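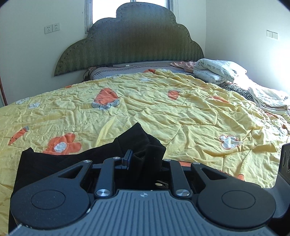
Can a machine put the laundry away yet?

Feb 21, 2024

My short answer is no. My longer answer is that it can do parts of the job, slowly, if somebody stands next to it, and that the parts it can do are getting less silly every year.

I used to fix packing equipment at a plant that made boxed pasta, so I have opinions about grippers. I now mostly write this blog and do repair work for a few small shops. My sister Yevdokiia runs the laundry side of a guesthouse, and most of what I know about cloth I got from her. When I told her I was writing this, she asked me to say clearly that she would buy a folding machine tomorrow if it could do pillowcases and fit through her door.

The bed is the worst table in the house

People who sell robots like to show them folding on a flat, plain table. Most of us sort clothes on the bed. A bed is soft, so when you press on it the thing you wanted to pick up goes down with it. It has a comforter on it, and the comforter is cloth too. A black garment on a yellow comforter with orange flowers and carrots is easy enough to tell apart by color. Put a white pillowcase down on a pile of white bedding with the sun on it and I have trouble finding the edge myself.

Then there are the folds. A wrinkled cover has ridges all over it, and a fold in the comforter looks a lot like the edge of something lying on top. If the jaws close on the wrong one, you lift the shirt and a good part of the bed along with it. I have seen this happen at a trade show. The operator pushed the stop button and smoothed everything out by hand, and the demo started again.

Two jaws and one shirt

Picking up a crumpled garment is close to solved. You close two jaws on any part that sticks up and you have it. For moving things from a bed to a basket, that's enough, and I think it will be the first laundry chore that gets done properly by a machine at home. You don't have to know what the item is. A sock and a sweater go in the same basket.

Folding is different. With one gripper you get one pinch, and whatever you pinched hangs down in a shape that tells you very little about where the sleeves are. A person gives it a shake, finds the shoulders and turns it around. Try doing it some time with one hand and only your thumb and first finger. I did it with 12 T-shirts. The first few took so long that I gave up on neat folds and just went for halves and then quarters. The dark ones were slowest, as I kept losing track of which layer was the front.

With two hands, same two fingers on each, I was much quicker, though still well behind my normal speed. So a second arm helps a lot. It also costs as much as the first one.

What the shops have

Kyrylo Kuzmenko (my cousin) works at Mollell, a commercial laundry that does hotel sheets and restaurant linen. They have had folding machines for years. A person feeds the corners of a sheet into clips, and after that the machine does everything. He told me they put 3401 flat pieces through on a normal shift last August. The machine is as long as a bus and has no idea what a shirt is.

The part that still needs people is the beginning. Someone has to pull one sheet out of a tangled cart, find two corners and hand them over. Mollell tried a picking arm for this from a company called Plellgate. It ran beside the line for 14 days. Kyrylo said it was good at getting cloth out of the cart and bad at getting only one piece of cloth. It took two napkins together often enough that they had a person checking it the whole time, and that person could have been feeding the line. They sent it back. He would try a newer one if they offered.

They logged 311 stops during the trial. Most were double picks. A fair share of the rest were pieces that slid out of the jaws on the way over, mostly the thin slippery ones. He didn't keep a list by fabric, which I would have liked.

Chores I would put money on

Moving clothes from a surface into a basket, as I said. Wiping a clear table. Vacuuming, which has been fine for a long time as long as you pick up the cables first. Carrying a tray of parts from one bench to another in a shop that keeps its floor clean.

Chores I wouldn't: making a bed, matching socks, turning a duvet cover right side out, anything with a fitted sheet. Making a bed sounds simple until you look at what is usually on one. There's a comforter, a second blanket with a different pattern, a quilt somebody folded and left by the headboard, and under that something else that may be a sheet or may be tomorrow's clothes. You need to decide what stays before you move anything. Yevdokiia does this in her head while talking to me about other things.

On price

I don't have much to say on price. The home machines I have read about are either not for sale or cost more than my van. Stasiv, the repair shop where I help out, looked at leasing a small arm for sorting rags and gave up when they saw the service contract. A used one would be a nice project for me, but I can't tell a customer to depend on that.

What I would like to see next is a plain test. Ten mixed garments on an unmade bed, normal daylight from the window, no tidying first, and somebody posts the whole run without cuts. I don't care if it takes an hour. An hour while I'm out of the house is fine with me. I do care whether the comforter is still on the bed at the end.

Next post will be the belt replacement on the Herkia dryer. I have the part now and only need an afternoon without rain, as the dryer has to come out into the yard.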